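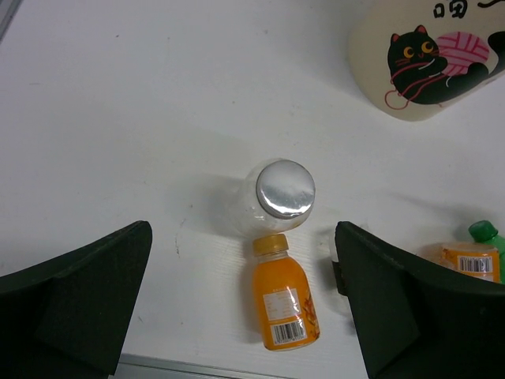 Clear jar with silver lid and the small orange juice, on the white table

Subject: Re: [pantry-swap] Jars, bottles and the container with ears

Hello all,

Thank you for the answers about the jars. I reply to the question from yesterday evening:

> Are the clear jars from the Clustmont sale still available? I need
> them for dried beans. Also, does somebody have a container for the
> table, something for snacks, that is not too serious? My children
> don't open a box if it looks boring.
> Plarel Street, second floor

Yes, I still have 3 jars, all with the metal lid. Each one is 55 cents, the same as I paid. Please wash the lid by hand, the dishwasher makes it dull. The little juice bottle is not for sale, but I keep such bottles after drinking and they are good for salad dressing. The neck is short, so a normal funnel is enough.

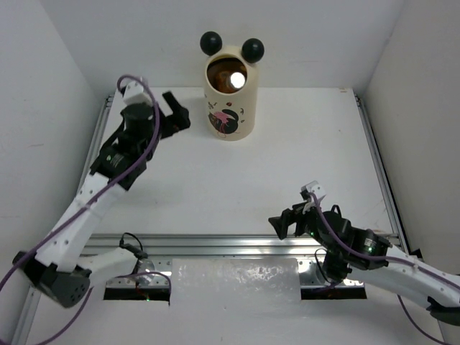

Snack containers should stand open, in my opinion, if small children use them every day. A lid gets lost in one week. The one I offer is a tall cream cylinder with two round black ears on the rim, and a cartoon figure with some pink on the front. I believe it is a mouse, my neighbor says cat — you can decide. It holds some 60 small cookies if you put them in carefully. I would not pour rice directly in it, better to leave the rice in its bag.

I can bring everything to the Yupanqui bakery in the morning, before nine. If you want only the jars, it is also fine, please write me which.

Best regards,
the jar person from the Mirnetex building, apartment 77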